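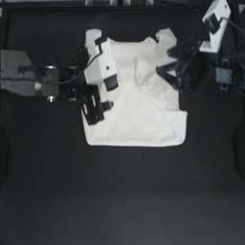
Cinia Two-Arm Teaching Station
Sold by Fevix - bench systems

Show the job by hand, save it, play it back. Cinia is a leader and follower setup for two-arm work. You hold the two small leader arms, the two big follower arms on the bench copy what you do. Every move gets recorded along with the camera views. No code needed to make a recording. Some code needed later if you train your own model on it, see Software.

Ships in 8 weeks. Ask for a quote, prices depend on arms and grippers.

Jump to: What's in the box / Setup / Teaching a fold / Cloth tips / Cameras / Software / Specs / Questions / Service

WHAT'S IN THE BOX

Two follower arms with parallel grippers, fitted and tested
Two leader arms, lighter, with finger triggers
Clamp plates and bolts for the bench (bench top not included unless you order the mat kit)
Wrist cameras and one overhead camera, with brackets
Foot pedal, two-button
Control box, power leads, network cable
Spare finger pads, one set per gripper
Printed quick start, the long manual is a download

Mat kit is extra. Dark, non-shiny, goes under the whole work area. Get it if you're doing laundry or anything pale. If you have your own dark top already then skip it.

SETUP

Plan on a morning for the first one. Two people for the lifting part, one after that.

1. Clamp the plates to the bench. Use the paper template, it's in the top of the box.
2. Bolt the follower arms down. Leave the cables slack until the arms have moved through their full range once.
3. Leader arms go on the operator side. Left leader drives left follower. Check this before you switch on.
4. Plug in pedal, cameras, control box.
5. Run the zero routine. Arms move slowly by themselves here. Keep clear.
6. Squeeze each trigger all the way and let go. Sets the open and closed points for that gripper.

If a follower lags or twitches after zeroing, the usual cause is the wrist cable pulling tight. Reroute it with more loop and zero again.

Operator height matters more than people expect. Elbows a bit above the leader bases. We have seen folks do a whole day standing hunched over and the recordings get sloppy in the afternoon. Get a stool.

TEACHING A FOLD

T-shirts are what most buyers start on so the manual uses one all the way through. Short version:

Lay the shirt out, collar away from you. Left pedal starts the recording. Bring both grippers down open. Close on cloth. Lift, carry across, lower, open. Back off straight up before you move sideways, or the cloth comes along with you. Right pedal ends it and asks keep or toss.

Toss the bad ones right away. Don't save them for later sorting, later doesn't come.

How many do you need? For one shirt style on one mat, our demo program was trained on 100 kept recordings, all by the same operator. Mixed sizes and colors, plan for more. The shop at Kokent that tested the September build recorded 600 over towels, shirts and pillowcases and was still adding when they sent in their notes.

From those notes, So-ying Lo, who ran most of the sessions:

"Slow down. My first batch was fast because I wanted to get through them, and the arms learned my hurry. Second batch I counted under my breath between grabs. Much better data. Also change where you put the shirt down every time, even by a little, otherwise it only knows the one spot."

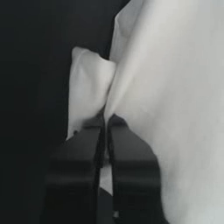
CLOTH TIPS

Grab less than you think. A small pinch holds fine and lets go clean. A big fistful leaves a crease you then have to teach it to flatten.

Come in at a slant if the cloth is flat to the mat. Straight down and the tips just press on it. Slide one finger under, then close.

Two layers or one - decide, and do it the same way every time. If half your recordings take both layers of a sleeve and half take only the top, the model will dither between them. This is the number one support question, by a long way.

Trigger has a soft stop at half squeeze. Use it for thin stuff. Full squeeze for towels and denim.

Let hanging cloth settle before you lower it. One breath is enough. Swinging cloth lands different every time.

Don't drag unless dragging is the job. If you do want drag (pulling a hem straight, say) then keep the other gripper pressing on the far side so the whole thing dosen't walk across the bench.

Finger pads wear. When a grip starts slipping that used to hold, swap the pads before you change anything else. It's two screws each.

Pale cloth on a pale bench is hard work for the cameras. Dark cloth on the dark mat same problem the other way round. Tully sells a reversible mat that fits our clamp plates, dark one side, light the other, and we are happy to point people at it.

CAMERAS

Overhead camera for where things are. Wrist cameras for the grab itself. You want both. With overhead only, the arm hides the cloth right at the moment you care about it.

Up close, the fingers fill a good part of the wrist view and cloth fills most of the rest. Normal. Don't go tilting the camera to get the fingers out of view, the model uses the fingertips to judge the pinch. What you want to see is both tips and the material between them.

Lock the brackets. Mark them with a paint pen. If a camera gets knocked between sessions, the old recordings and the new ones won't match and you will spend days wondering why. Software has a ghost overlay that puts an old view over the live one so you can line it back up, it's under View.

Lights: soft and even. Window light changes through the day, so pull the blind. No spotlights from behind the arms, the shadows jump about on the cloth.
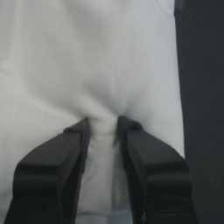

SOFTWARE

Recorder comes installed on the control box. You open it in a browser on any laptop on the same network.

Record, replay, trim, tag, export. Replay runs a saved recording on the real arms, with no model involved, which is a quick way to check the arms are zeroed right. Replay at half speed first. Always.

Tags are free text. Pick words and stick to them, "shirt" and "tshirt" and "tee" count as three different things when you filter.

Export writes joint positions, trigger positions, pedal marks and all camera views, with matching time stamps. Open file layout, documented in the manual, no license key.

Training is up to you. We include one sample training script and the shirt recordings it was made with. Runs on a normal desktop with a decent graphics card. We don't sell cloud time.

You can also take over in the middle of a run. Model is driving, it goes wrong, you press the left pedal, the leader arms go live and you finish the job by hand. That part gets saved as a fix and you can train on it. The leader arms have to roughly match the follower pose before control passes over, there's a beep when they do. Wait for the beep.

SPECS

Arms: two leader, two follower
Gripper: parallel, two finger, swappable pads
Control: joint to joint copy, no force feedback to the hand on the standard model
Cameras: wrist and overhead
Pedal: start/take over on the left, stop on the right
Weight, one follower arm with gripper: 17 lb
Power: ordinary wall outlet, one for the control box, arms run off the box
Stop button: on the control box, second one on a lead for the operator side

Full drawing set on request.

QUESTIONS WE GET

Can one person run it?
Yes. Pedal is there so your hands stay on the leaders. A second person to reset the cloth speeds things up a lot though.

Left handed operators?
No difference, both sides are the same. But don't swap which hand does which step halfway through a set.

Will it fold my shirts out of the box?
No. It comes with the sample recordings and script, your bench and your light are different from ours. Expect to record your own.

Do I feel the cloth through the leader arm?
Not on the standard one. You go by eye. Most people stop missing it after the first day or so.

Can I use only one arm?
Yes, turn the other off in Settings. For cloth we would say keep both.

Is it safe to reach in?
Not while the arms are live. Stop pedal, wait for the light to go steady, then reach in. Same rule for everyone in the room.

Can I get it with other grippers?
Ask. We have fitted a few. Trigger setup has to be redone and the sample recordings won't carry over.

SERVICE

One year parts and labor on arms and control box. Pads, mats and pedals are wear items. Send the whole arm back for joint problems, please don't open it, the zero marks are set at our end.

Remote help is by booked call. Have the control box on and the overhead camera running, saves time. Quotes and bookings go to Meinir Ellis at the Fevix sales desk, use the form on the contact page and put Cinia in the subject line so it dont end up in general mail.

Page updated 5 Mar 2020. Pedal wiring changed with this version - older units need the adapter lead, free, just ask.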